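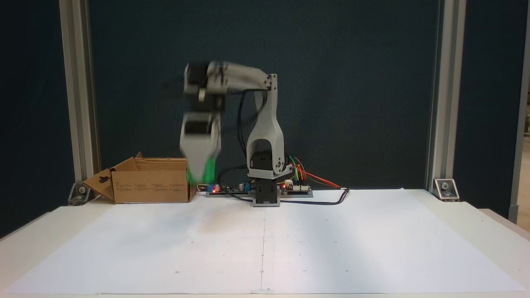

My wife and I are putting the contents of our place into storage while we work in Darwin for 12 months, and I'm trying to decide whether cardboard will do or whether I should buy plastic tubs. The unit is at Radwan Self Storage, a ground floor one with a roller door, concrete slab, no air conditioning. Most of what I have so far is second-hand cartons of the ordinary kind, brown, printing on the front, flaps open at the top like the one on the white table. They came from the supermarket and from work and they are all different sizes. Some have had the bottom retaped already.

What is going in: books, kitchen gear, winter clothes and doonas, a sewing machine, two framed prints, paperwork we have to keep for tax, and a lot of my late father's photos. Furniture is going in as well but I am not worried about that.

The storage place told me "cardboard is fine, everybody uses it". They also sell cardboard, so I would like to hear from someone else. My brother-in-law had a unit for one summer on the coast and his books came out wavy and smelling like a wet dog. He had them straight on the concrete against the back wall.

Specific things I want to know:

Is it worth paying for new removalist cartons when I can get used ones for nothing?

Plastic tubs for everything, or only some of it? I priced the big 110 litre ones and it adds up quickly.

Do the damp absorber things from the hardware shop do anything when nobody will be there to empty them?

How do people label so they can find one thing in the middle of the year? My sister has a key and will probably be sent in for something.

We hand over the house keys at the end of the month so I have a bit of time but not a lot.

Đức Lương
Posted February 28, 2019

Print | E-mail

Amr Morsy

I drove for a removals company for a long time and I've unloaded plenty of storage units, so I've seen what comes out the other end.

Cardboard is fine for most of it if it's decent cardboard and it isn't touching the slab. The slab is the main problem in a ground floor unit. Concrete feels dry to the hand and still passes moisture up into anything sitting flat on it. Get pallets. Hardware shops and nurseries often give them away, but pick ones without stains and give them a sweep. Put a sheet of builder's plastic down first, then the pallets, then the boxes. Leave a hand's width between the stack and the walls, more at the back if it's an outside wall.

Second-hand cartons. Fruit and veg boxes, no. They have been in cool rooms, they are often waxed or damp, and they have holes in them. Anything that held food can bring cockroaches with it, usually as eggs tucked down in the corrugations where you won't see them. Boxes from an office or a bottle shop are better. Press your thumb into the corner of the box. If it gives easily, don't store in it. The other trouble with using whatever you can find is that odd sizes don't stack. They lean, and over a year a lean gets worse. The bottom box goes soft, one corner sinks and the whole lot ends up against the roller door. I have opened a few of those.

So I'd buy new cartons in two sizes and use the free ones for carting things to Darwin or to the op shop. The small ones sold as book cartons are 42 litres in the range most companies stock. Books go in those and nowhere else. Keep each one to 15 kilos. People fill a tea chest size with books, the removalist gets it halfway up the ramp and the bottom lets go.

When you tape the bottom, run two strips along the join and one across it, and take the ends a good way up the sides. Don't fold the flaps over and under each other and leave it at that. It holds for doonas and it won't hold for plates. Fill each box to the top, with towels or scrunched paper if you have to, then close it flat. A half-empty box crushes as soon as something goes on it.

Tubs: use them for the photos, the paperwork and the clothes. I would not buy 110 litre ones. Once they are full one person can't move them safely, and the lids on the big ones bow and pop when you stack on them. Get the middle size with clips. Make sure what goes in is properly dry, and I mean leave it in a warm room for a few days first. A sealed tub keeps damp in just as well as it keeps it out.

Framed prints stand on edge, never flat. Cardboard corners on, old blanket around, and slide them between the mattress and something solid.

Sewing machine in its hard case if it has one. Oil it before it goes in.

Leave an aisle. You lose some floor and you'll be glad of it when your sister is in there.

Amr Morsy

Print | E-mail

forkden

Just use tubs. Cardboard is rubbish. Had mice in mine, they went through the side of three boxes and made a nest in a jumper. Didn't touch the plastic. Bunch of baits by the door as well but check the storage place lets you.

forkden

Print | E-mail

punia

I mostly agree with Amr, so I'll stick to the parts he left out.

The damp absorbers. The tub kind with the white crystals work, and in a closed cupboard they work well. In a storage unit with a gap under the roller door you are trying to dry the whole street. They fill up in a couple of months, and if one gets knocked over you have salty water running under your furniture. I wouldn't leave them in a unit unattended. Silica gel sachets inside the photo tubs are worth doing. You can dry the reusable ones in a low oven before you pack, follow what it says on the packet. For wardrobes and the washing machine, leave the doors open a crack and tie them so they can't swing.

Photos. If they are in those old albums with the sticky pages and the plastic film, a hot unit is about the worst place for them. Heat is harder on photos than damp, and a tin shed with a roller door gets very hot in January. I would not put your father's photos in there at all. Ask your sister if she has a shelf in a hallway cupboard. It is one tub. Same goes for candles, vinyl records, anything with batteries in it (take them out even if you keep the thing), and medicines. Empty the gas bottle off the barbecue and don't store that either, they won't allow it.

Labelling. Write on two sides and never on the top, as the top is hidden once you stack. Thick black marker, room first and then a few real words. "Kitchen, baking trays, mixer" is useful and "Kitchen misc" isn't. If you do end up using second-hand boxes, cross out the old printing or stick a sheet of paper over it. I spent a good part of an afternoon looking for a box of cables that was in a carton marked as tinned tomatoes.

Give every box a number as well and keep the list somewhere you can both get at it. Mine was a plain spreadsheet: number, room, contents, and left, right or back of the unit. When my nephew went in for my winter coat that August he rang me from the door and had it in a few minutes. Put the things somebody is likely to want at the front. Tax paperwork at the front, Christmas tree at the back.

On the cost, tubs for everything is more than you need to spend. Have a look on the local buy and sell pages for removalist cartons. People who have just moved are desperate to be rid of them and they have generally been used once. I got mine that way, Sterkent brand, double-walled, and they have done two more moves since. Ask whether the house has pets or smokers before you drive out. The smell gets into clothes.

Also check your insurance. Some contents policies stop covering goods once they leave the house, and the cover the storage company sells often leaves out mould and vermin. Read it before you sign and take a few photos of the unit when it's packed.

punia

Đức Lương

Thanks all. I've rung my sister and she will take the photos. The fruit boxes have gone in the recycling and I have pallets lined up for the weekend. Will look for used removalist cartons before I buy new. The unit does have an outside wall at the back so I will leave a gap there.

Amr, would you put the couch on its end to save room or leave it flat?

Amr Morsy

Flat, on the pallets, with an old cotton sheet over it and no plastic wrap. Light boxes on top are all right. If it's leather put nothing on it.

Print | E-mail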